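Carndale Village Football and Social Club
Archive room and display inspection - checklist with comments
Period covered: February to June

1. Team photographs, framed (corridor wall)
Fixings checked: yes
Comment: Two frames on the Nevbridge side hang from single hooks. Replace with paired mirror plates. Glass in the cup final frame is cracked at the lower left corner. Taken down and stored flat.

2. Team photographs, unframed (boxes A to F)
Condition: fair
Comment: 1,093 prints logged. Of these, 605 have full names on the back, row by row. The rest have part names or none. Ballpoint has come through on several prints from the Heruvton league years. Pencil only from now on.

3. Negatives
Condition: poor
Comment: Vinegar smell from one tin in box D. Tin moved to the outer store, away from the prints. Needs a decision before the autumn.

4. Name sheets
Checked against prints: part done
Comment: The back row of the reserve side is listed right to left on the old sheet and left to right on the new one. The old sheet is correct. Question marks to stay where a name is not known - do not fill in from memory without a second source.

5. Temperature and humidity
Logger working: yes
Comment: Humidity went above the limit on 28 readings, all of them at night. The vent behind the Hiebert cabinet was shut. Opened and taped. Read again at the next inspection.

6. Shelving
Load and fixings checked: yes
Comment: Bay 6 leans forward. Wall bracket loose in the plaster. Bound programmes moved to the bottom shelf until it is refixed. No box to be stored above head height in this bay.

7. Electrical
Plugs and leads looked at: yes
Comment: Scanner lead is worn near the plug. Out of use and labelled. Desk lamp passed.

8. Fire and exit
Route clear: no
Comment: Goal nets and corner flags left across the rear door. Moved the same afternoon. Extinguisher in date, but its sign is missing.

9. Work surfaces, food and drink
Rule displayed: yes
Comment: No drinks or food packets on any table where prints are being sorted. Lids do not alter the rule. Hands to be washed and dried before handling; cotton gloves for negatives.

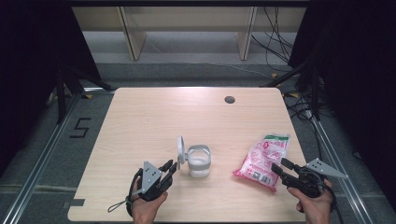 Item 9. Cup with its lid open and plastic bag on a wooden tabletop.

10. Loans
Register up to date: no
Comment: Three prints lent to Nevbridge for their centenary display have no return date entered. Write to them. The Heruvton shield is back and signed for - small dent on the rim, already noted when it went out.

11. Keys
Comment: Both sets present. Spare for the Hiebert cabinet does not turn.

Result: pass with actions. Items 3, 6 and 7 to be closed before the room is next opened to visitors.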